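# Prandach draining rack, grey-green, large

Stock no. 434. Sold singly.

We resisted stocking this one. The Prandach brochure calls it a "drying system", and anybody who calls a dish rack a system usually wants an extra tenner for it. We took a few in before Christmas, put one in the kitchen behind the Flirnstead shop, and used it for the whole of December. What follows is what we think of it, including the parts the maker would sooner we left out.

## What you get

One rack, one drip tray, one cutlery pot. The rack is moulded plastic, all in one piece. The tray slides underneath and the pot hooks over either short end. There is also a leaflet in the box, in 4 languages, which tells you to place wet dishes in the rack and remove them when dry. You may recycle the leaflet.

Colour: grey-green. The brochure says "sage", and under the shop lights I can just about see why. By a north window it's grey.

## The claims, and what we make of them

**"Dries a full load in half the time."** Half of what time? No figure is given, and no rival rack is mentioned. Ashraf Kabbaj wrote to the maker to ask and got back a polite paragraph about airflow. A plate stood on edge in this rack dries at the speed of a plate stood on edge. If your kitchen is cold and the window stays shut, it will still be damp at bedtime.

**"Antibacterial surface."** We've left this off our own shelf label. The maker couldn't tell us what the surface is treated with or how long the treatment is meant to last. Wash the rack like anything else that sits near a sink.

**"Will not stain."** Tea stains it. Not badly, and it comes off with bicarbonate of soda and an old toothbrush, but it does stain. Hard water leaves a chalky bloom in the corners, and people round Puken will know exactly what I mean.

**"Holds service for eight."** It will if your eight people share bowls. We'd say it suits a household of 3 that washes up twice a day, or a household of two that lets it pile up.

**"Dishwasher safe."** If you own a dishwasher you are not the likeliest buyer, but yes, ours has been through one on the cool setting and kept its shape. The leaflet doesn't give a temperature, so we wouldn't try the hot one.

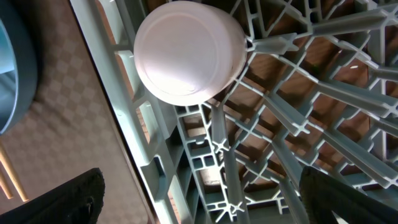
Cups are where most plastic racks fall down, and the old Marsden rack we used to sell was dreadful for them. It had a single row of pegs, set so close that anything with a handle had to go in sideways. The Prandach leaves you to find your own spot, which I prefer, though it means a light cup can be knocked about when you're pulling a pan out from beside it. Put the heavy things in first. Anything with a deep hollow in its foot will hold a little pool of water when it's upside down, whatever rack you buy, so tip it off before you put the cup in the cupboard.

Glasses do well enough. Stemmed ones I would dry by hand. I broke one, and I am counting that as my own fault.

## The drip tray

This is the weak part. It's thin, and the lip at the front is too low. Carry it to the sink more than half full and you'll have wet slippers. The tray also has no spout, so it must be pulled out and emptied, and the moulded arrows on its underside (which I took to be for drainage) do nothing that I can find. If your worktop has a slope or a draining board, leave the tray in the box and let the rack drain straight into the sink.

Replacement trays can be ordered. We don't keep them on the shelf -- I'd sooner see whether anyone asks.

## The cutlery pot

Better than expected. It has holes in the bottom that are big enough to let water out and small enough to keep a teaspoon in. The hook is stiff at first. Don't put sharp knives in it point up, please, whatever the picture on the box shows.

## Cleaning it

Plastic racks have corners, and corners collect muck. Any seller who says otherwise hasn't owned one for a year. Once a week, lift everything off, run the rack under the hot tap and go over it with a washing-up brush. Once a month, soak it in the bath with a cup of white vinegar. If you know you won't do this, buy a plain wire rack and put up with the rust.

Don't stand it on the hob. We had one back already with a melted foot and a letter saying it was faulty.

## Who we'd sell it to

People with a fair bit of worktop to spare. It is a large rack and it looks larger at home than it did in the shop. Measure first, with the tap in mind as well as the worktop, as a low swivel tap may catch the top of a dinner plate.

Those with a very small kitchen should look at the folding beech one. It costs more and holds less, but it goes away in a drawer.

## A second opinion

Roswitha Schmieder on our kitchen counter disagrees with a good deal of this and asked for a few lines:

> I've got one at home and I like it. It doesn't scratch the worktop, it doesn't rattle and it doesn't go orange at the joins like my last 2 did. The tray is poor, he's right there. But he expects far too much of a dish rack, and he leaves pans to soak overnight, so I don't know that I'd listen to him about drying.

## Buying and returns

In stock at Flirnstead, and at Puken by order. We can post it, but the box is bulky for what's in it and the postage reflects that, so collect if you can. Unused racks can come back with the receipt. Used racks can come back if they have cracked or split by themselves. Melted ones can't.

The maker's guarantee covers "manufacturing defects in normal domestic use" and asks you to register on their website. We tried the website and the form wouldn't send. Keep your receipt and bring the rack to us -- we'll take it up with them.

*Page last changed January 7, 2019. The line about tea stains is new.*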